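Subject: Re: [bench-practice] Draft 2 of the tabletop start-state rules, section 4 comments

Replying to the section 4 comments in one message. The earlier post is quoted where I answer it, and trimmed elsewhere.

> The draft says the start state "shall be recorded before the arm enters the workspace." We read that as one still image per episode. At Worico we ran 2435 episodes on the pick-and-place set last quarter, and a still per episode adds a file that nobody opens. Could the first video frame be used instead?

It can, under one condition. The first video frame is acceptable if the arm is fully outside the view at that point. In the Pramo logs it often isn't. The controller starts the recording and the homing move on the same trigger, and by the time the first frame is written the wrist may already be over the table. A frame with the wrist in it hides part of the surface, and the hidden part is usually where the object sits.

Proposed wording for 4.1:

> 4.1 The start state shall be recorded with no part of the manipulator in view. A separate still or the first frame of the episode video may be used. If the first frame is used, the recorder shall start before the homing move is released.

For sites on the Fiseno controller this is a change of one line in the trigger table. I don't know what it costs on other controllers and would like to hear from anyone who has tried it.

> 4.2 asks for "a clean surface." On our stone tables there are always specks. Some are in the stone and some are dirt, and the operator can't tell from the monitor. Who decides?

Agreed that "clean" is not testable as written. I suggest we drop the word and ask for a wipe-down at fixed intervals plus a reference image of the bare table, taken once per shift. Anything visible in the reference image is treated as part of the table. Anything that shows up later is debris and gets removed before the next episode. The operator then has something to compare against and does not need to judge the material.

The same reference image takes care of seams. A joint between two slabs is a straight line of contrast and some edge-based plate detectors will respond to it. It doesn't need to be covered, but it should be named in the station record.

> 4.3, pose of the object. "Placed on the plate" is too loose. We had two operators on the same station and their placements could be told apart by eye.

This is the comment I spent the most time on. The draft gives a container and an object and leaves the rest open, on the theory that variation is good for the data. It is, if it's recorded. Two placements that both satisfy "corn on plate" can need different approach directions, and a success rate averaged over both says little about either.

What I propose is that the task sheet carry three fields for each object: which end faces the fixed camera, where on the container it sits, and whether it has been placed by hand or by a previous episode. The offset can be given in words. A measured offset is better but I would not make it mandatory in this revision.

Taking the toy-food set as the worked case, the entry for the corn would read "stub end to camera, right of plate center, plate otherwise empty."

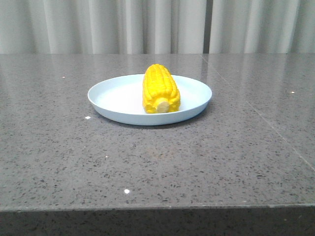
### Changes to section 4, for review

- **4.1** Start state recorded with no part of the manipulator in view. Wording above.
- **4.2** "Clean surface" replaced by a bare-table reference image once per shift, and a wipe-down interval set by the site. Seams and permanent marks listed in the station record.
- **4.3** Object entry to include facing end, position on the container, and placement method.
- **4.4** Background. A plain curtain is sufficient. If it is made of more than one panel, the panels should be pinned so that the gap doesn't move between episodes. No color is specified.
- **4.5** One container per episode unless the task sheet says otherwise. Empty area inside the container is not to be used for parking spare objects.

> We'd also like a limit on how many episodes can be run before the start state is checked against the sheet by a second person.

The draft has no such limit. I went back through the Zürcher pilot: 967 episodes, of which 17 were rejected for a start state that didn't match the sheet. Most of those fell in two unbroken runs, which suggests that the sheet was misread once and the mistake carried forward. A check at the start of each run would have caught it. A check every so many episodes would have caught it later, after more bad data.

So my preference is a check at run start and after any break, with no count in between. Sites that want a count can add one locally. If there is strong support for a number, please propose one along with the rejection data behind it.

Two points I am leaving out of this revision:

1. Lighting. Several people asked for a lux range. The pilot sites used different meters and the readings don't agree well enough to write a requirement. For now the clause stays at "even and diffuse, unchanged within a run."
2. Object wear. Molded parts pick up scratches and the gloss changes. This belongs in the object inventory section, and I'd rather handle it there with the replacement rules.

Comments on 4.1 through 4.5 are open until the end of July. Please quote the clause number and give replacement text where you can - "this is unclear" on its own is hard to act on. Objections to 4.3 should say which of the three fields your site can't fill in.

Section 5 (episode end and reset) goes out as a separate thread.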